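Gallelmont Tondale Mattress Protector, Quilted, Deep Fitted

Product code: GT 153
Sizes: single, small double, double, king
Colour: white
Availability: in stock, usually sent out the next working day

The Tondale is a quilted mattress protector with a cotton top, a hollowfibre filling and an elasticated skirt that goes right round the mattress. It sits under the fitted sheet and keeps wear, dust and body oils off the mattress cover. It replaces the older Jondex protector, which we stopped selling in April.

We have sold the Tondale to households, guest houses and two boarding schools. The notes on this page were put together from our own use of it and from the questions that come in most often by email.

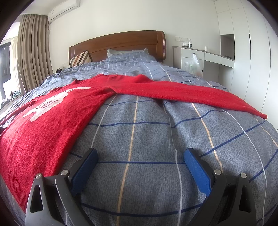 Words by Hae-won Yook, bedding buyer
Page last checked 6 Aug 2020

What it is for

A mattress costs a good deal more than a protector and is much harder to wash. Most manufacturers' guarantees are void if the mattress is stained, so it makes sense to cover it from the first night. The Tondale will take up ordinary perspiration and small amounts of spilt water or tea if you get the bedding off quickly. It is not waterproof. If you need a waterproof layer for a child's bed or for nursing someone at home, look at the Okoro protector instead, which has a coated backing and costs a little more.

The quilting adds a small amount of padding. You will notice it on a firm mattress and hardly at all on a soft one. It will not cure a sagging mattress or fill a dip. For that you need a topper, and in many cases a new mattress.

Specification

Top fabric: 100% cotton
Filling: polyester hollowfibre
Backing: polycotton
Skirt: stretch knitted polyester
Elastic: full perimeter
Quilting: diamond pattern, stitched through all layers
Washing: machine wash at 40 or 60 degrees
Tumble dry: low heat
Ironing: not needed
Bleach: do not use

Measuring your mattress

Strip the bed before you measure. Take the depth at the side, from the bottom seam to the top seam, and do it in the middle of the long edge, where the mattress is least squashed. If you use a topper and want the protector to go over both, measure the two together.

Length and width matter less, as standard sizes are fairly consistent in this country. The exceptions are beds bought abroad and older frames. Some older double frames take a mattress narrower than today's double, and the small double is often the better choice for these. If you are between two sizes, email us the measurements and we will tell you which to order. A protector that is too big will ruck up under the sheet, and you will feel the ridges.

Fitting

Start at the head end. Pull the skirt well down over both top corners, then go to the foot and do the other two. It is tight on the first fitting and easier after a wash. Run a hand along each side to make sure the elastic has gone underneath and has not stopped halfway. On a heavy mattress this is a job for two people.

If the bed has a footboard or corner posts, pull the mattress a short way down the frame first, fit the head end, and then push it back to do the foot. Otherwise you will scrape your knuckles.

Washing and drying

Wash the protector before you use it. The cotton top shrinks very slightly and the quilting puffs up. After that, every two months is enough for most people, and once a month if you have pets on the bed or anyone in the house has a dust allergy.

Single and small double sizes will go in a 7 kg machine. The king will go in too, but there is not much room for it to move, and you may find the detergent has not rinsed out. Run a second rinse if so. Do not use fabric softener, which coats the fibres and makes the top less absorbent.

Dry it fully before it goes back on the bed. The edges dry well before the middle does, so feel the centre of the quilting with the back of your hand. In a tumble dryer, stop it halfway through and turn it over. On a line, peg it by the skirt on both sides so that the weight of the water does not pull on one seam.

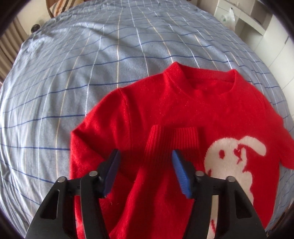
Red knitted jumper with a wide ribbed collar, on blue-grey checked bedding.

Wear and replacement

The first thing to go is usually the elastic. When the corners begin to ride up in the night, it is near the end of its life. The filling lasts longer, although it will flatten where you lie. Turning the protector end to end each time you wash it helps to even this out.

We put one through 74 washes at 60 degrees in our own utility room. The top had thinned a little along the stitching lines and the backing had gone slightly grey. The skirt still held on a deep mattress. We have not tested it beyond that.

Loose threads on the quilting can be snipped off. Do not pull them, as the stitching runs in long lines and a whole row can come undone.

Questions

Can it be used on memory foam?
Yes. The foam will feel a little less close to the body. Let a new foam mattress air before covering it.

Is it noisy?
No. There is no plastic layer.

Does it work with an electric underblanket?
Put the underblanket on top of the protector and under the sheet, and follow the instructions that came with the underblanket.

Can I use it on an adjustable bed?
Yes, in the single size. We do not make a split version for double adjustable frames.

Do you sell the skirt or elastic separately?
No.

Does it come in cot size?
No, and please do not fold a larger one to fit.

Delivery and returns

Orders go by courier in a recycled paper bag. The king size is bulky and will not go through a letterbox or into a parcel locker. Protectors can be returned unused and in the original wrapping. We cannot take back bedding that has been on a bed or washed, unless it is faulty. If a seam or the elastic fails in the first year, send us a photograph and your order number and we will replace it.

Trade orders

Guest houses, schools and lettings agents can order in cartons. We hold about 2000 in the warehouse across all sizes, so most trade orders can be sent complete. Mixed sizes in one order are fine. Name tapes can be sewn to the skirt on request, which adds a week.

Related items

Okoro waterproof protector
Gallelmont pillow protectors, pair
Tondale mattress topper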